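Can a machine empty a bag yet?

Sorting out the bottom of a bag is a chore most people finish without looking. For a robot arm it combines several problems that are usually tested one at a time: soft walls, overlapping items, and no two things the same shape. The Wullthorpe bench group has spent July on this job, using paper bags with the rim folded down and taped. 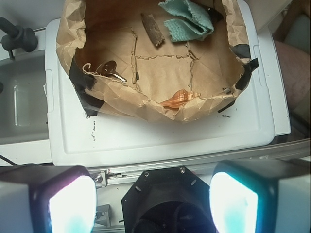 Wood, cloth, key and shell in the bag, from the wrist camera.

Each item fails differently. A key is thin and lies close to the paper, so the fingers must come in low without catching a crease. A spiral shell rolls when pinched off center. Cloth is easy to grip and hard to grip once, as a second fold often comes along with the first.

Eluned Bellis, who runs the trials, sets the limit at 4 minutes per bag. Contact with the paper is allowed. Tearing it through ends the run.
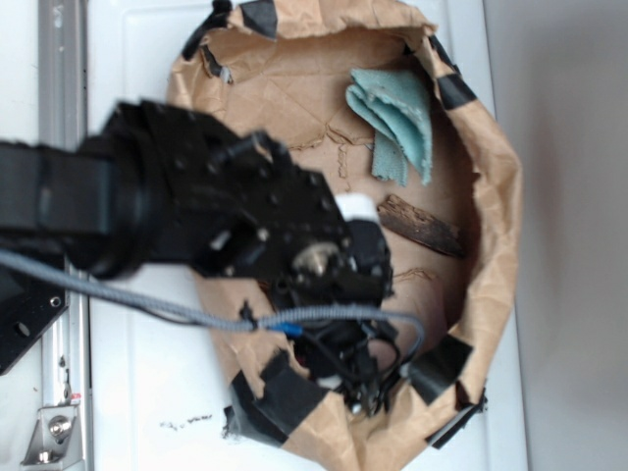 Wood has been the least predictable material in the set. A rough surface gives the fingers plenty of friction, but the outline changes with the viewing angle, and the planner tends to choose a grip across the widest part even where a narrower section would hold better. Leandro Quezada is rewriting that step for the next series, which will cover 200 bags.
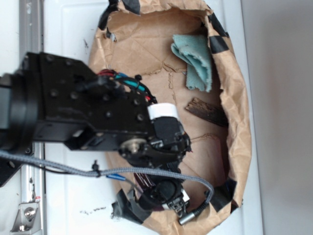
Gripper down in the bag, with the cloth to one side.

Is it ready for a kitchen or a packing bench? Not at present. A person does the same job in seconds and copes with a bag that has not been taped down. The group will take up untaped bags after the next series. Readers with odd small items to lend can leave them at the Eltden office, 2 per person.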